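# Village lunch club to move into the old school kitchen at Homau

2019-03-05

After a winter of squeezing round trestle tables in the chapel vestry, the Homau lunch club is to have a proper home at last, and there were some very happy faces on Tuesday when the news was read out between the soup and the crumble. 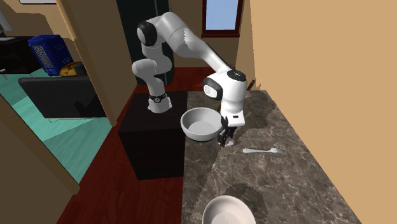
The club, which has served a hot midday meal every week for longer than most of its regulars can agree on, will take over the kitchen and dining room of the old primary school from the end of the month. The lease was signed last week and runs for five years, with the first year's rent set at a figure that organiser Fraser Leckie would only describe as "very kind indeed".

Mr Leckie has been running the club since his own mother was a guest there, and he still does most of the peeling. He said the vestry had been good to them but that there was a limit to what could be done with two rings and a sink the size of a hat.

"We've been cooking the potatoes at my house and driving them over wrapped in blankets," he said. "They've always arrived hot, I'll say that for them, but you do find yourself going round the corners very gently. I'm looking forward to cooking a potato and then simply walking through a door with it."

The club served 1,540 lunches last year, up from 1,513 the year before, and has had to keep a waiting list since November. The new dining room should allow it to open on a second day each week, probably a Friday, and to welcome people who use wheelchairs or walking frames and who have found the vestry steps too much. A ramp was put in when the building was still a school and is in good order, though the handrail wants a coat of paint.

Money for the move has come from all sorts of places. A sponsored walk up to the Siritz farm and back raised £583, in weather that several of those taking part are still talking about, and the Pană bakery on the high street gave the takings from its Saturday cake table, which came to £215. The bakery has also promised bread rolls for the opening lunch, and has been asked, very politely and by more than one person, whether it might see its way to some of the ones with seeds on.

Singing group Fludidetti, who practise in the chapel on the same day and have grown used to warming up to the smell of gravy, will perform at the opening. They have said they hope to be fed.

There is still a fair bit to do before then. The dining room needs curtains, the piano needs moving away from the radiator, and the club would be glad of sturdy chairs with arms, as long as they are clean and don't wobble. Large saucepans with lids are wanted too. Anyone with something to give can leave a note at the bakery, and somebody will come round with a van.

Lunch will carry on in the vestry as usual until the move, with doors open at noon. The price stays the same, and pudding is included. New guests are asked to put their names on the list by the door, and drivers who could bring a neighbour or two down from the top road should speak to Mr Leckie, who can generally be found near the potatoes.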